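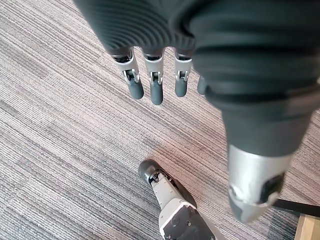 The draft was too generous to the tracker, one comment on it read, and a data card ought to state plainly where the labels come from the same software that the data will be used to test. The section on labels has been rewritten accordingly, and users are asked to read it before reporting any results.

Warano Self-View: Data Card and README
Version 3
Released May 29, 2023
Maintained by the Tisach Institute

Summary

Warano Self-View is a set of wrist camera recordings with matching joint readings, together with the tools used to prepare them. It supports work on one narrow problem: telling which parts of a camera view belong to the robot and which belong to its surroundings. A planner that mistakes a finger for an obstacle will stop when it should move. A planner that hides too much of the view may fail to see a real object behind the hand.

The release contains 222 recordings. Each one holds a color video stream, joint positions for the hand, the commands sent by the controller, and a mask stream marking the robot's own parts.

What the camera sees

The hand takes up a large share of most views. In the view at the head of this file, the four fingers hang over a striped carpet and the large thumb-like segment fills much of the right half, with one finger mostly hidden behind it. A separate white and light gray limb segment enters from below. Masks in this release use two classes for robot parts, "hand" and "other robot part," so that software can treat the two differently. The hand class is driven by joint readings. The second class is found from the image alone.

Dark ribbed coverings and bare metal require different handling. The coverings offer few stable points to track and tend to merge with shadow. Metal segments and tips are easier to locate but may pick up bright reflections. Results should be reported separately for covered and uncovered surfaces wherever the evaluation tool allows it.

Contents of the release

recordings/ holds one folder per recording, with video, joint readings and commands.
masks/ holds the mask streams, stored under the same folder names.
models/ holds the hand geometry used to project the expected outline.
tools/ holds the playback, alignment and evaluation programs.
splits/ holds the lists of recordings assigned to training, validation and test.
CHANGES lists all differences from earlier versions.

Timing

Joint readings were logged at 80 Hz. Video was logged at a lower rate that varies slightly with exposure, and each image carries its own time stamp. Users should not assume a fixed interval between images. The alignment tool selects the two joint readings nearest in time to each image and interpolates between them. If the gap between those readings is too long, the image is marked as unaligned and left out of the evaluation.

Commands are stamped when they are sent by Plement, the motion controller. They are not evidence that the hand reached the commanded position. Work that depends on the true pose should use the joint readings.

Labels

Labels were produced in two stages. In the first, the Hudec tracker projected the hand geometry into each image and adjusted the outline to fit the visible edges. In the second, annotators corrected a selection of the resulting masks by hand. Every mask carries a source field with the value "tracker" or "corrected."

Masks marked "tracker" must not be used to measure the accuracy of Hudec or of any program derived from it. The evaluation tool refuses to do so by default. The override flag exists for debugging, and scores obtained with it should not be published.

The test split contains corrected masks only. Annotators were instructed to mark visible surfaces and to leave hidden ones unmarked, even where the position of a hidden finger could be inferred. Cables and straps were placed in a separate "uncertain" class unless it was clear that they were attached to the robot. Pixels in that class are ignored in scoring.

Installation and use

The tools run from the command line and read their settings from a single file.

1. Unpack the release and keep the folder structure unchanged.
2. Copy settings.sample to settings.local and enter the path to the recordings folder.
3. Run tools/check to confirm that all files are present and readable.
4. Run tools/align to build the index of image and joint reading pairs.
5. Run tools/evaluate with the name of a split and the folder containing your predicted masks.

The full index takes about 300 MB of disk space. It may be deleted and rebuilt at any time. Predicted masks must have the same width and height as the images; the evaluation tool will not resize them.

Intended uses

The release is suitable for training and testing methods that detect a robot's own parts, for studying errors in camera and hand calibration, and for checking planners that depend on a filtered view. It may also be used to compare methods that rely on joint readings with methods that rely on images alone.

It is not suitable as the sole basis for a safety function. No claim is made that a method scoring well here will perform well with another hand, another camera position or another lens. The recordings do not include contact force, and no conclusion about grasp quality should be drawn from them.

Known limitations

Floor surfaces with fine repeated patterns can produce false edges in the first labeling stage. Most such errors in the test split have been corrected, but some remain in the training split.

The geometry in models/ treats flexible coverings as rigid. Outlines near a strongly bent joint may therefore be several pixels too narrow.

Recordings made before April use an older camera calibration. Both calibrations are included, and the alignment tool selects between them from the header of each recording. Programs that bypass the tool must do this themselves.

Changes in this version

The "uncertain" class has been added. The source field is now required for every mask. The test split has been rebuilt, and scores obtained on earlier versions cannot be compared with scores on this one.

Reporting problems

Reports should give the recording name, the image time stamp and the output of tools/check. For suspected label errors, attach a corrected mask where possible. Corrections that are accepted will appear in the next version and will be listed in CHANGES under the name of the affected recording.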